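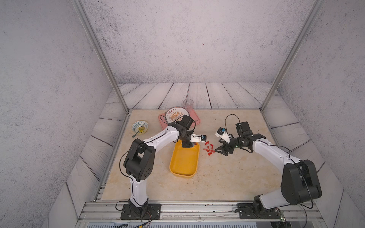 Relatos > Ficción breve > El turno de Plendham

En Plendham me dieron una silla con ruedas, dos mandos y un cuaderno, y me dijeron que lo único que hacía falta era paciencia, cosa que yo tenía de sobra después de tantos años enseñando a escribir a niños de primero. El encargo venía de Avinbridge: 2,000 ejemplos de recoger piececitas rojas y dejarlas en la bandeja amarilla, todos hechos con calma, para que el sistema aprendiera mirando lo que hacían mis manos.

Yo movía los mandos y los brazos blancos me seguían, un poco como siguen los nietos a la abuela por el mercado, con buena voluntad y tropezando en todo. A la bandeja le hablaba bajito. A las pinzas también, para qué negarlo, y a la izquierda más que a la derecha - siempre me pareció la más tímida de las dos.

El ejemplo 573 lo recuerdo porque se me escapó una pieza, me eché a reír y, en vez de anularlo, volví a por ella despacito y la dejé en su sitio. Esa tarde llamaron de Avinbridge. Yo ya estaba preparando las disculpas, pero querían otros 18 como aquel, con su error y su arreglo, porque de los perfectos el sistema no aprendía a levantarse.

Así que me pasé la semana equivocándome con cariño, que es más difícil de lo que parece, y anotándolo todo en el cuaderno con mi letra redonda de maestra.

En julio me dejaron verlo trabajar solo. Me senté con las manos en el regazo, sin mandos, y el brazo izquierdo bajó, rozó una pieza, la perdió. Se quedó quieto un momento, el mismo que me tomo yo antes de volver a intentarlo, y luego fue a buscarla.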